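Chapter 7: Following the Rubbish

Reading time: 9 minutes

Every town makes rubbish, and every town has to decide what to do with it. That sounds like a dull sort of decision, and I thought so too until I started reading waste contracts. I now think there is no better way into the study of local government! A bin lorry passes every front door. It is paid for by everyone, it works for a contractor most people couldn't name, and it ends its day at a place few of its customers have visited. If you want to know how power and money move through a town, follow the lorry.

In Chapter 6 we looked at water and at who has the right to take it out of a river. Most of the quarrels there were about something people want. Waste turns the problem round. The quarrel now is about something people want to be rid of, and the person holding it at any moment has a reason to pass it on quickly and cheaply. Keep that in mind through the case study, because almost every oddity in it comes back to that pressure.

7.1 A port town and its tip

Merport has an old harbour, a newer estate on the hill called Urby, and a landfill site called Khalaf, which lies in a shallow valley to the east. The tip was opened when the town was much smaller. It was lined with clay, fenced on three sides, and meant to be closed and grassed over long ago. It is still open. Each council in turn has found the money to extend it and never quite the money to replace it.

Collection was handed to a private firm, Zukix, under a contract that paid by the tonne. Paying by the tonne looks sensible. The council only pays for work done, the firm has every reason to turn up, and a weighbridge gives both sides a number they can agree on. The contract had 2 weighing points written into it, one at the depot and one at the gate of the tip, so that the figures could be checked against each other.

Now look at the figures for September, taken from the council's own papers:

Weighed out of the depot: 2,912 tonnes
Weighed in at Khalaf: 1,480 tonnes
Complaints of dumping logged by residents: 651

Subtract the second line from the first and you have 1,432 tonnes that left one place and did not arrive at the other. Before you decide that somebody was on the fiddle — and my students always do, with great energy — stop and write down every other explanation you can think of. Some of the load may have been sorted out for recycling along the way. A weighbridge might have been faulty. Rain makes rubbish heavier, and a load can drain a little before it is weighed again (though you would need a very wet month). Lorries may have gone to a different site with the council's permission. All of these are possible, and a good investigator has to be fair to each one.

What makes the Merport case so useful is that the council could not tell which was true. The contract asked for the two sets of weights to be recorded. It did not ask anyone to compare them. The depot sheets went to the finance office, where they were used to pay Zukix. The gate sheets went to the environment office, where they were used to work out how much room was left in the valley. Both offices did their jobs properly, on different floors, with different numbers.

7.2 What a rule needs

It is tempting to say that Merport needed stricter rules. It had plenty. Dumping was banned, burning was banned, and the firm's licence could be taken away for either. So let us be more exact about what was missing.

A rule about pollution needs somebody who is able to notice when it has been broken. With smoke or foul water this may be anyone with eyes and a nose, but with a missing tonne of rubbish it takes paperwork, and the paperwork has to land on one desk. The rule also needs somebody who is willing to act. In Merport the only penalty the council could use against Zukix was to cancel the whole contract, and a town with no bin collection is in serious trouble within a week. A penalty too large to use is hardly a penalty, and the firm will have understood that as well as the council did.

Then there is the matter of who gains from things as they are. The council saved by putting off a new site. The contractor was paid on the higher of the two weights. Landowners on the back roads were sometimes offered cash to let a lorry tip "clean fill" into a hollow. None of these people had to meet and plot anything. Each had a small reason to leave well alone, and the small reasons added up.

Students often ask me where the line falls between bad management and corruption, and it's a marvellous question, one we shall keep coming back to. A working answer for now: corruption is the use of a public position for private gain. A clerk who files a sheet and never reads it isn't corrupt. A clerk who is paid not to read it is. From outside, the two sheets look the same in the filing cabinet, which explains why weak record-keeping is so welcome to people who do have something to hide.
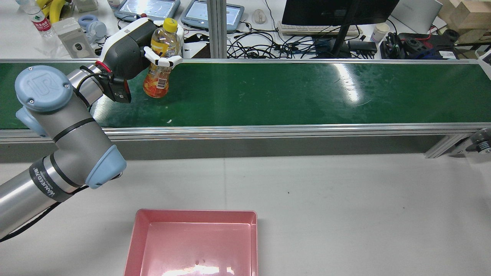
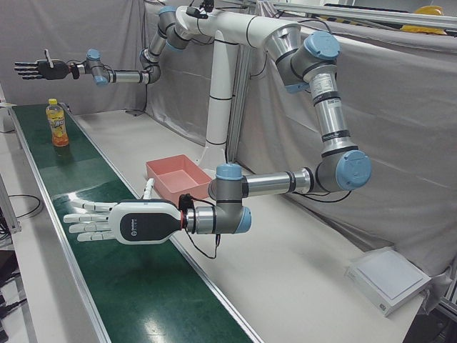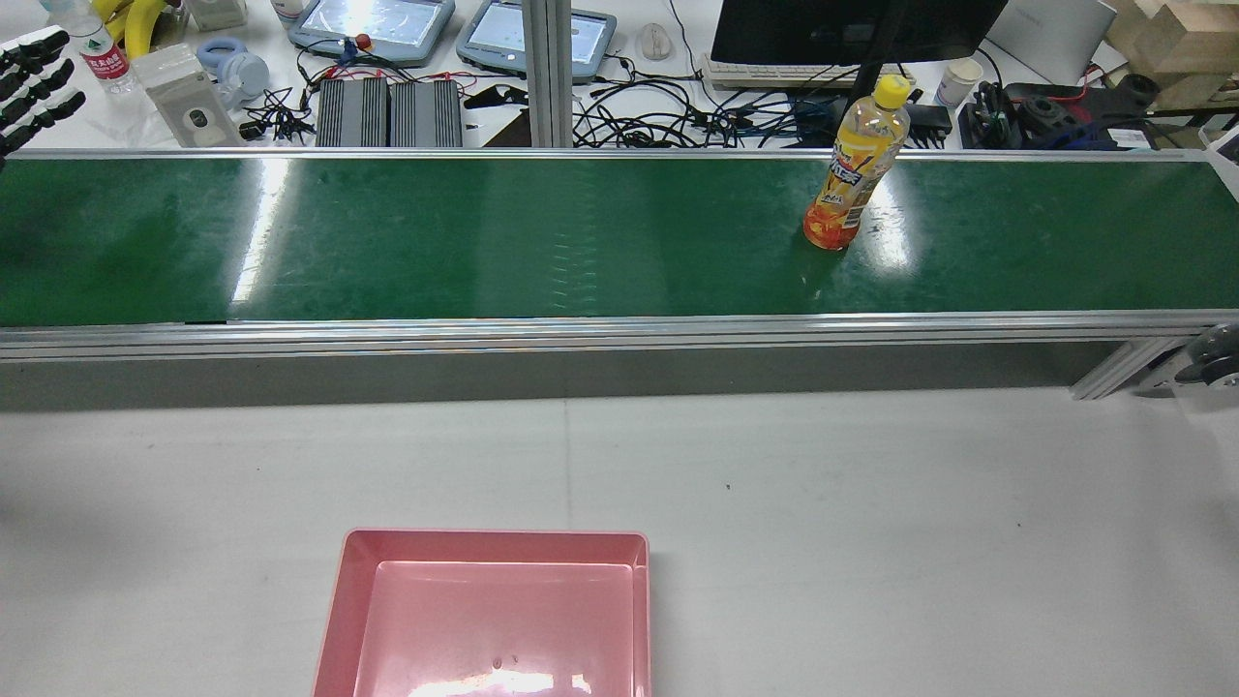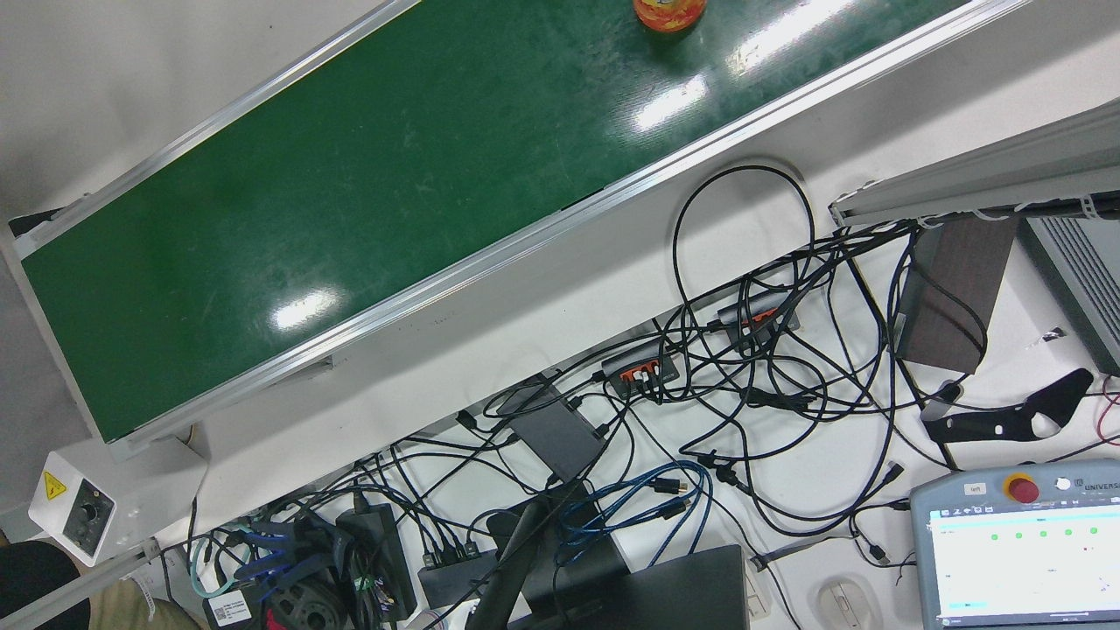 One reader of an earlier draft objected that the chapter was too hard on the council and too easy on the rest of us. Households in Merport had voted twice against a higher waste charge, the reader pointed out, and had then complained about the state of the tip. Where was the money for a second site, or even for a clerk to compare the sheets, supposed to come from? And had I ever tried to get a whole street to agree on where the recycling point should go?

I think this is a very strong objection, and I have left the chapter as it was so that you can argue it out for yourselves. My own view is that comparing two columns of figures costs so little that the charge can't be blamed for it. The second site is another matter. People do tend to want cheap collection, a clean valley and no new tip near them, and a council that promises all of it will end up quietly giving way on one.

7.3 The view from Urby

So far we have told the story from the town hall. Try it again from the hill. Urby was built quickly, its roads were slow to be adopted by the council, and for a long while a lorry would only come as far as the bottom junction. Residents carried their bags down. Those who couldn't manage the walk paid a neighbour with a van, and nobody asked the neighbour for a receipt.

When the dumping complaints were put on a map, many of them clustered along the lane below Urby, and the local paper drew the obvious conclusion about the people who lived there. But a map of complaints shows where people complain. Urby had a lively residents' group with a printed form. The farms beyond Khalaf had neither, and their hollows might have filled for years without adding a single mark to the map. Whenever you are given a map like this one, ask who was in a position to report, and what it would have cost them to do it.

Later sections deal with the remedies that were tried. Some of them were really clever — payment on the gate weight instead of the depot weight, a sliding scale of fines, weighing sheets pinned up in the library for anyone to read. One of them made matters a good deal worse, and I shan't spoil it.

Before you read on

Find out who collects the rubbish where you live and how they are paid. The contract, or a summary of it, is often a public document, though you may have to ask more than once. Note how long the answer took and which office it came from.

Then make a simple drawing of the route a bag of rubbish takes from your kitchen to its final resting place. Mark each point where it is weighed or recorded, and put a question mark wherever you don't know. Bring the drawing with you to the seminar, question marks and all, as we shall be using it in section 7.4.

Last updated: September

Contact | Copyright | Back to top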